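The Table Has Been Cleared, Sort Of

2022-05-29

I have a theory that a flat surface in a house will attract one object for every hour you leave it alone. My dining table proved it over the winter. By spring we were eating dinner on our knees, and Helmi Miettinen, who is my oldest friend and has never once softened a remark, asked if the table was load-bearing.

So on Sunday I cleared it. I had a system, which I got from an article I read while avoiding clearing it. Two boxes, one for keeping and one for going. By lunch the keeping box was full and the going box held a single dead pen.

The trouble is small stuff. Big stuff has a place or it has a fight over where its place should be, and then it's settled. Small stuff just sits there. I own 400 things that would fit in a coat pocket, and I have opinions on all of them - mostly that I might need them the minute they're gone.

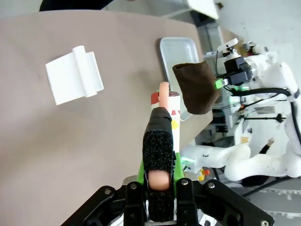 My rule now is that anything without a home goes in a tray, and whatever the tray can't hold has to leave the room. It's a good rule and it was broken right away. A shallow metal tray should be enough for anybody, but put one dark brown pouch over its right side and half your storage policy is gone. Then there's the can with the reddish-brown lid, which was never going in the tray at all, and the little white thing like a paper towel for a mouse, lying out on the mat as if it paid rent. I moved the mat twice. Looks great, the mat.

Helmi is coming for dinner in July, so I have until then to find somewhere for the rest of it. The dead pen is gone, at least. I checked it one more time first.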